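Why do people stop going to the evening language class? My term project

By Iulian Vasiliu

Okay, so I should say up front that I picked this topic for a selfish reason. I signed up for the beginner Portuguese class at the Mastcombe community center last fall, loved it, and then quit in week five. I still have the workbook! When our methods course asked us to find a question "close to home," mine was pretty much sitting on my desk.

The center let me see the attendance sheets for the last 19 evening courses, with the names taken off. That came to 1,410 separate sign-ins, which I typed into a spreadsheet by hand over most of March. (Do not do this. Ask if there's a digital copy first. There was one.)

I also did three long interviews with people who had dropped a class. Mimoza Delić and Melur Tarigan both let me use their names, and the third person asked me not to.

What I expected

I was sure it would be money or difficulty. The courses get harder after the past tense comes in, and the second half of the fee is due halfway through the term. I even wrote a draft introduction about the fee before I had looked at a single sheet, and my adviser, Sorin Gavrilă, drew a long line through it.

What the sheets showed

The past tense did nothing. The fee date did very little. The big drop came right after any week when class was canceled, and it didn't matter much why. Snow, a sick teacher, a holiday — people missed one Tuesday that wasn't their fault and then a bunch of them never came back. Courses that offered a makeup session held on to more people, though only a few courses did that, so I'm careful about leaning on it.

I went back to my own row after I saw this. My class was called off in week four for a burst pipe. I had told everyone I quit because I was busy!

What people told me

Mimoza said that the free evening "felt like getting my kitchen back," and that by the next week she had already promised it to something else. Melur's story was different. He moved to a new shift and couldn't make the start time, and he would have stayed if the class began half an hour later. My third person was embarrassed about being behind on homework, and the canceled week made it worse, as now there were two weeks of homework nobody had looked at.

None of that shows up on a sign-in sheet, which only tells you who was in the room. I wish I'd done the interviews first and then gone to the sheets with better questions. I also only talked to people who left. Someone who hung on through two cancellations would've had plenty to tell me, and I didn't go find them.

Other problems

The sheets for one Italian course had coffee on them and I lost most of a month. Two teachers let people sign in for a friend, so those numbers are probably too high. And Mastcombe is one center in one town, with a bus that stops running pretty early, so please don't take this as the story of night classes everywhere.

If I get to keep going next year, I'd like to try something small: a short message to everyone on the list the day after a canceled class, with one page of practice in it. Half the courses would get it and half wouldn't. The center seems up for it, and I'd get to sit in on Portuguese again.
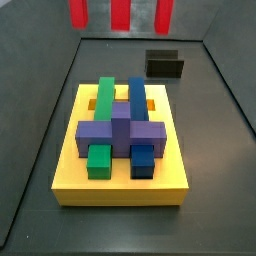

Rodica Enache: I'd add a phone call to your plan for next year, even if it's only for one course. I dropped Spanish after a snow week, and a message would have gone straight into the pile with all the others. If the teacher had called me I think I'd have gone back. Did any of the courses you looked at do that?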